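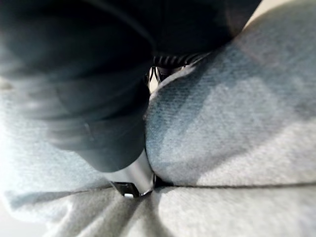
Hand and Wrist Camera Check, Cloth Handling Cell, Riswood

Filled in by: Wichai Chantharasri
Second reader: Samira Haddadin
Date: 22/06/2026
Demonstrations in the set before this check: 3,567

1. Fingertip pads. OK
Press each pad with the thumb and try to turn it. No pad should turn. I found a little dust on one pad and cleaned it with a dry cloth.

2. Finger joints. OK, with comment
Open and close the hand ten times without load. Look for threads in the joints. Fleece leaves more fiber than the other cloths, so after a fleece task please look two times.

3. Sleeve over the hand. Comment
The sleeve must not hang over the joints. It had moved forward again during the May recordings, and Chaiwat Khunthong put on a new strap from Zurkitz. I would like the strap to be checked every morning – not only at the weekly check.

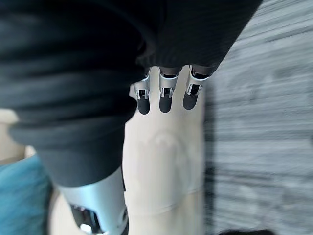

Item 3: dark fabric over the upper part of three fingers, pads free.

4. Wrist camera view. Comment
The fingertips must stay visible when the hand closes on the cloth. If the dark fabric fills more than half of the view for the full grasp, mark the demonstration "covered" and do not delete it. Samira wants to keep these for the Ploklow model, which has to learn also from poor views. At this check 131 demonstrations have the mark.

5. Sharpness. Not OK
Fast moves of the arm make the background streaky. Operators are asked to slow down before the first contact. Eleri Humphreys will repeat the short training with the new operators.

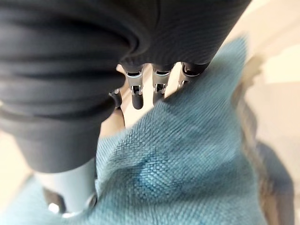
6. Cloth on the work surface. OK
The cloth must be crumpled by hand before each start. Do not use the same shape again. Blue cloth is used for the pinch and lift tasks.

7. Emergency stop. OK
Pressed from both operator positions. The arm stopped each time. Reset needs the key, and the key was in its place.

8. Cloth caught near the wrist. Comment
When folds press against the ribbed part, the operator should open the hand and go back slowly.

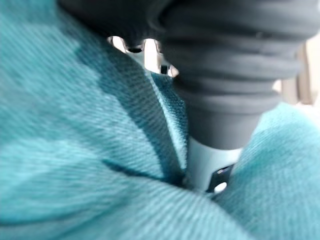 Pulling sideways is not allowed, also when the task is almost finished. In such a case write "stopped by operator" in the log and start a new demonstration. Geum-ok Ko asked if these count for the target of 2,000 in the blue cloth group. They do not count.

Open points: item 3 (strap), item 5 (training). Work may continue at normal speed for item 6 tasks and at reduced speed for all others until item 5 is closed.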